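Home · Explore · Notifications · Messages

Moving house / Threads

1/ We moved to Justholm in October, into a flat half the size of the old house. A few notes on what we did with our things, as people have asked.

2/ Books went first. We had 1,000 or so by the end of my mother's collection and ours put together. We kept 200. The rest went to the shop on Sampaio Street, who took the lot apart from the encyclopaedias.

3/ Paperwork took longer than furniture. Bank letters, old car insurance, manuals for things we no longer own. Set aside a whole weekend for it.

4/ We got three quotes for the van. Nulov were the dearest but they let you pack your own boxes and they bring the blankets. Cellow were cheaper and wouldn't take the piano stool. 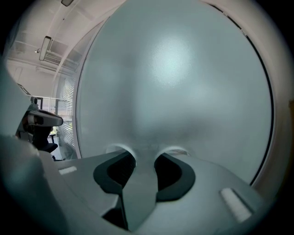

5/ The bathroom and kitchen bits I left until the last night, which was a mistake. I was still wrapping glasses at 2 in the morning. Start on those a week before – you need far fewer cups than you think.

6/ Write the room on the side of the box as well as the top. Once they're stacked you can't read the top.

7/ Tell the water company your meter reading on the day you leave. We forgot and had two months of phone calls over it.

8/ The flat has one cupboard in the hall and it is 10 inches deep. Coats go in sideways. We are looking for a narrow rail if anyone has one – will collect.

9/ Still haven't found the tin opener.

14 replies · 6 reposts · 52 likes

Show more replies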